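Proltville Shared Workshop / Bench notes

Saturday, small arm, gripper and wiring

Started at the wrist because that was where we stopped last time. The gripper had been opening fine but closing with a twitch at the end of travel. Pulled the horn, moved it one spline over, put it back. Closed limit is now 1,061 on the servo scale and open is 1,141. Before this I had the closed value at 1,000, and the servo sat there buzzing against the stop.

Labels on the servos are handwritten on white. Please keep doing that. When two of these get swapped on the bench there is no other way of telling which one has which ID.

For a test piece I wanted something thin and smooth, so: a pen. The foam block we used in October was too forgiving and told us nothing about the jaw alignment. Held near one end, the pen is a fair load for the wrist and any twist in the jaws shows up straight away at the far tip.
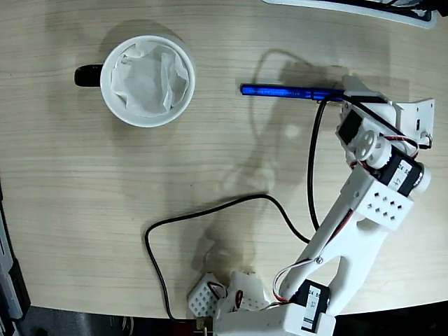

Cable run

Long black cable comes down from the gripper, along the middle of the arm, then loops out over the table and back past the base. Too much slack. Līga Tamošiūnaitė wants it clipped to the long printed segment, through the slot. I would sooner shorten it, but she is right that we should leave it long until the shoulder limits are settled. Clips first, then.

The red, white and black servo leads are all right where they are for the moment. Check them at full reach before anyone closes up the joint.

Printed parts

The perforated pieces by the base can stay where they are until I've sorted their wiring. Grukness profile, 60 per cent infill on anything that takes a screw. The grey filament is for the Mendes jig, so leave it alone.

To do

- Print four cable clips, test one before doing the rest
- Write new limits into the config file (still has 1,000 in it)
- Shoulder: find out where the creak is coming from
- Ask Vustgate if they sell the short horn screws separately
- Colour code for the leads, on paper, taped to the wall

Finished at 4:40 pm. Supply off at the wall.

Comments (3)

tinplate: What are you using for jaw pads? Mine are bare print and anything glossy slides out.

benchnotes: Bike inner tube and contact cement on the last set. Cut it wider than you need and trim after it cures.

orrin_k: Check the shoulder screws before you blame the servo for that creak. Mine had backed out half a turn.

Recent entries

Mendes jig: second attempt at the hinge
Spool holder from offcuts
Shoulder bracket, cracked again
Labelling the parts drawers

We use cookies to remember your settings and count visits. Accept / Manage preferences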